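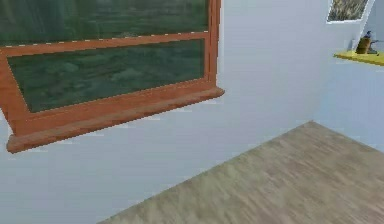 Kisero room, simulated: large window, corner, yellow shelf.

# kisero-room

Setup and upkeep notes for the simulated Zunach arm in the Kisero room. The package holds the room, the arm model, the camera settings and 51 recorded runs. It is built on the Jultport simulator. Kenza El Idrissi maintains the arm model and Chaimae Zerouali maintains the room.

## Setup

1. Unpack the archive into `assets/kisero`. Keep the folder names as they are, the loader looks for them.
2. Run `check_assets` and fix any missing textures before going further.
3. Load the arm with `zunach_home.cfg`. All joints should read zero within a second of loading.
4. Set the camera to 30 frames per second. The arm controller has its own rate and reads it from the same config file.
5. Start `warmup.py` and let it run for 3,500 steps. Discard those frames.

The dining table and chairs are fixed bodies by default. To let the chairs move when the arm hits them, set `chairs_dynamic: true`. Expect slower stepping. 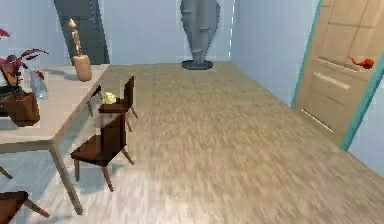
**Do I have to recalibrate the camera after editing the room?**
Only if you moved the camera mount or changed the arm model. Furniture, plants and wall colors have no effect on the calibration file.

## Looking after the arm

Run `joint_audit` after every 40 episodes. It moves each joint through its range and writes the result to `logs/audit.csv`. Joint 4 is the one to watch. It used to creep during long sessions; Kenza raised the damping in April and older configs still carry the low value.

If the gripper closes but objects slide out, check contact friction first, then the finger collision meshes. A mesh exported with flipped normals looks fine on screen and fails on contact.

Large objects such as the green container use simple box collision. The potted plant on the table has collision on the pot only, so the arm will pass through the leaves.

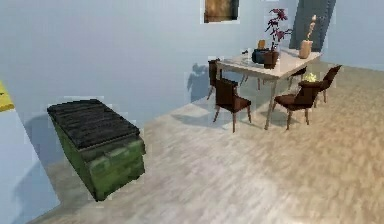
## Known problems

- Texture edges look blocky at the default render size. Chaimae has a higher setting in `render_hi.cfg`, which needs more memory.
- Resetting while the gripper is closed can leave the fingers overlapping. Open the gripper, then reset.
- Runs made with the Metwally controller use a different joint order. Convert them with `reorder.py` before mixing them with the rest.

## Changes to the package

Send arm fixes to Kenza and room fixes to Chaimae, with the config file and the last audit log attached.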